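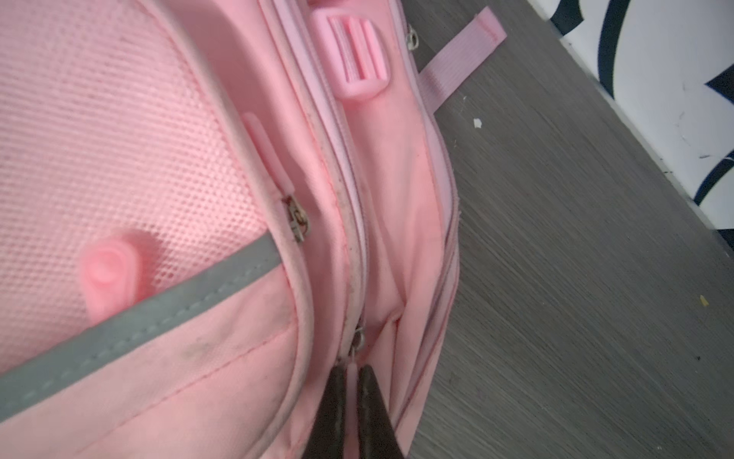 Pink backpack with mesh front panel and grey reflective piping.

Jaseo updates school bag repair program for May intake

Jaseo will extend its school bag repair program to two further depots, Nondirau and Warker, from May. The depots will accept backpacks, satchels and sports bags for repair of zippers, straps and base seams.

The program received 3727 bags in its last operating year. Of these, 2249 were returned to use with a replacement slider only, with no change to the zipper tape.

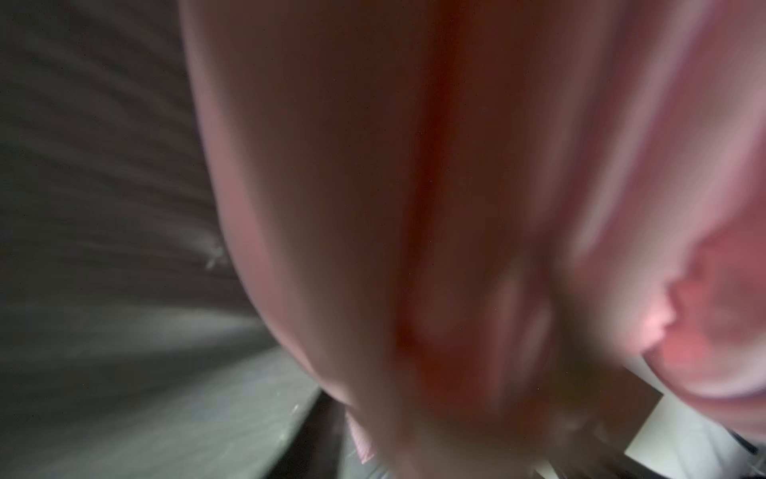

Bags that need a full tape replacement will continue to go to the Bartoš workshop, which holds the program's industrial sewing equipment. Turnaround for tape replacement is six working days from receipt. Slider replacement will be completed at the depot.

Schools enrolled in the program may lodge bags in bulk. Each bag must be emptied and tagged with the school code, and the tag fixed to the haul loop — not to a zipper pull, as pulls are removed during assessment.

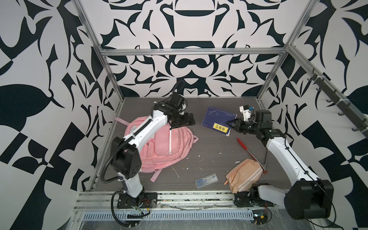

The revised assessment sheet records coil wear, slider gap and stitch loss separately. Bags with delaminated backing or broken frame stays fall outside the scope of the program and will be returned unrepaired, or recycled at the owner's request.
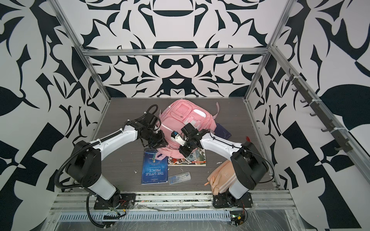
Storage requirements for enrolled schools have also been revised. Bags awaiting collection are to be kept dry and off the ground. Where wall space allows, a rail with a row of small curved hooks, mounted on a slant like the dark grey one shown, is acceptable for tagged empty bags. Full bags are to be shelved, as sustained load on the haul loop is a common source of seam failure.

Enrolment forms and the assessment sheet are available from all Jaseo depots. Counters close at 4 pm.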